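Cable cell FAQ: what the arms do, and what you do now

Do the arms replace the harness bench?
Part of it. Plilteo put two arms on the cable step and left the rest of the bench to people, including the parts everyone hates.
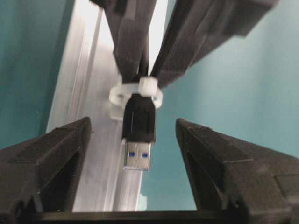

Chalerm Somboon
Bench lead, Windent floor

What does a shift look like now?
You load parts, watch, and step in when an arm gets ideas. Each person looks after up to 4 cells. The walking is good for you, says management, from chairs.

Why do they pass the plug between grippers?
One gripper is well placed to hold the plug and the other is well placed to finish with it. Please don't help. Fingers stay outside the posts until the cell is paused.

Did my quota go up?
The board now says 200 rails a shift per cell. It's the cell's number. Yours is how many stops you clear, and no, causing stops doesn't count.

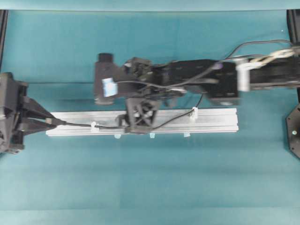

TRAINING AND PAY

Who gets trained?
Everyone on the bench by September. The Lucero course takes 6 hours and has one good joke, in the second hour. Finishing it moves you up a pay grade.

Can I stay on hand assembly?
Yes. Short runs and Ovano repairs are still done by hand, and there are plenty of both.

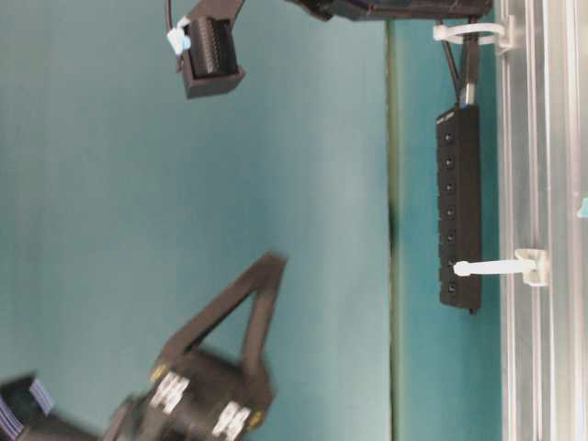
Hub and cable ties at the rail.

Who do I call when a cable snags?
Press pause, then call me. If I don't pick up, I'm at the other snag.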